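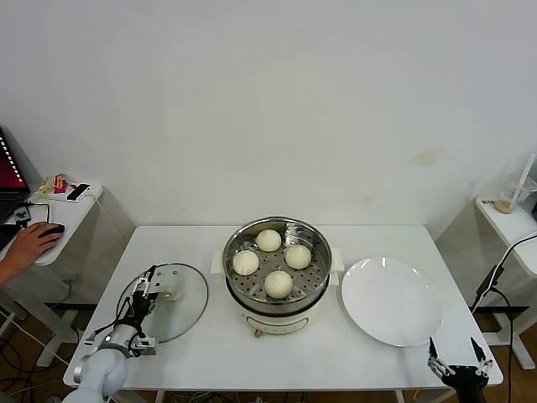 Duygu Kurtuluş
6/8/24

Progress thread for the Wiltham manipulation project, bimanual section. Task is "lid off, buns to plate". Left arm owns the lid, right arm owns the buns. The arms share one table and one clock and, as of this week, one coordinate frame.

Duygu Kurtuluş
Task definition as submitted in April: start with the lid on the steamer, end with the lid flat on the table to the left and every bun on the plate. No dropped buns, no contact between arms, plate does not leave its zone. The marking rubric says nothing about elegance.

Duygu Kurtuluş
Why steamed buns. The course wanted a deformable object, a transparent object and a reflective object in the same task. A steamer with a glass lid covers all three. Angelica Ambrosio proposed it at the first meeting and the section voted for it over folding towels.

Duygu Kurtuluş
The lid is the harder half. Our depth sensor looks straight through the glass and reports the table, with holes in the cloud wherever there is a highlight. We stopped trying to segment the glass. The rim is the only part that gives consistent edges, so we fit an ellipse to the rim and take the knob position from the fit.

Duygu Kurtuluş
The fit is good when the lid is flat. It degrades quickly with tilt, and during the lift the lid is always tilted. Current fix is to fit once before contact, then trust the arm's kinematics until release. Crude, but the error at release is now 9 mm and the placement zone tolerates 12.

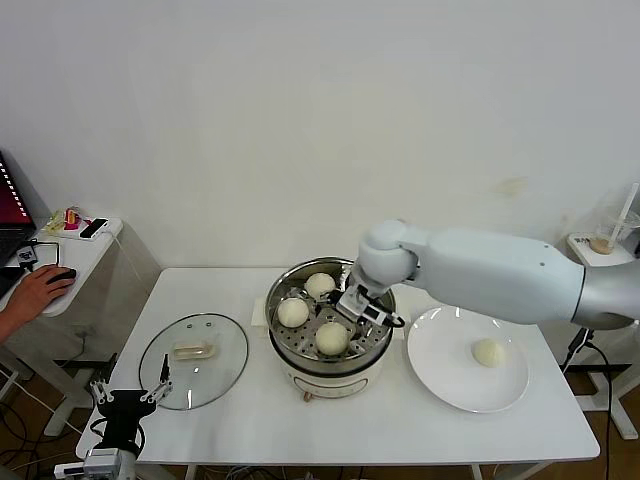

Right gripper down beside the back bun, one bun already on the plate.

Duygu Kurtuluş
Bun pick order is back, left, right, front in the planner config. Jihad Issa tested the reverse. Taking the front one first clears the camera's view of the others, but the wrist then has to travel further over an open steamer rim, and the rim is where we get collisions. Order is a config value, so we can change it on the day.

Duygu Kurtuluş
Grip force. Buns compress, and the two fingers keep closing until something pushes back. With a plain position target we left dents. We now close until motor current rises above a threshold, then back off slightly. The threshold is per finger because the two linkages do not have the same friction.

Duygu Kurtuluş
The log from this batch has 721 grasp attempts, nearly all of them on single buns in an otherwise empty steamer. That is a known bias. Spacing between buns is what decides whether the fingers fit, and a lone bun teaches the policy nothing about spacing. Next batch starts full.
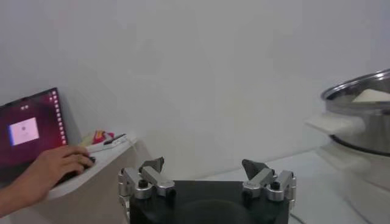 Duygu Kurtuluş
The wrist cameras are doing more work than we planned for. The head camera gives a decent bun centre but the gripper hides the target for the last part of the approach. Below that height we switch to the wrist view and servo on whatever is between the two pads.

Duygu Kurtuluş
Problem with the switch: white buns, white table, white wall. From the wrist there is very little contrast and exposure swings as soon as the steel comes into view. Vaughan Doolan locked exposure and white balance on both wrists and detection stopped flickering. We should have done that in the first week.

Duygu Kurtuluş
Cable routing is a separate line in the marking sheet now. The wrist cable needs a loop with enough slack for full rotation, and not so much that it catches a finger bracket. Ours is taped at the last joint. Anyone using the Fasitz wrist mount, check the clearance with the gripper fully open as well as closed.

Duygu Kurtuluş
Operator station stays on the side table at the left. One person on the mouse for every run, other hand free for the stop. This is from the lab rules and applies to replays too, including "short" ones.

Duygu Kurtuluş
Software, for those who asked: scheduler is our own, called Farkas. It is a state machine with a lock on the volume above the steamer, so only one arm can hold that volume at a time. The left arm has to report the lid released before the right arm is granted the lock. Simulation is in Travov, which handles the steel fairly well and the glass badly.

Duygu Kurtuluş
Known issues, unsorted. Lid sometimes rotates in the jaws during the lift. Buns stick to the perforated floor and come up late, so the lift check fires early. Plate pose is read once at start and never refreshed. Log timestamps drift between the two wrists.

Duygu Kurtuluş
The timestamp one goes first. Magdolna Simon has a patch that stamps both streams on the host and I am reviewing it tonight. Demo slot is 8 minutes including reset, so I will post cycle times once the full-steamer batch is in.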